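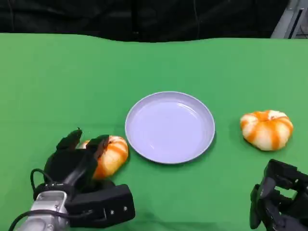
Lodcombe Handbell Weekend Returns in December

FOR IMMEDIATE RELEASE

LODCOMBE, August 2022 - Handbells are back at Atholm Hall. Two days of ringing, first weekend in December, all levels welcome. Tickets on sale now.

Ringers from 15 teams are signed up so far, with room for a few more. Massed ringing Saturday afternoon, small groups and solos Sunday. Beginner workshop both mornings, no music reading needed. Gloves provided. Bring your own if you're fussy about fit (many are).

New this year: first performance of "Musard," a piece for five octaves by Jaxon Wong, who also directs the massed ringers. Over 700 people came to the last weekend, so book early for that one.

"It's loud in the middle and then it goes very quiet, and the quiet part is the hard part," said Wong. "We've had the Ross ringers trying it out since spring. They've stopped complaining about bar 39."

Workshop places limited to 100 per morning. Children ten and up can join with an adult. Concert seats are unreserved, doors open half an hour before. Parking behind the hall, enterance on the Ross Street side. Step-free access thruogh the same door.

Teams wanting a Sunday slot should send a program and a list of bells they're bringing by the end of September. Tables and foam supplied. Music stands not supplied.

Press seats and rehearsal visits on request. Ask for the handbell desk at Atholm Hall, weekday mornings best.

- ENDS -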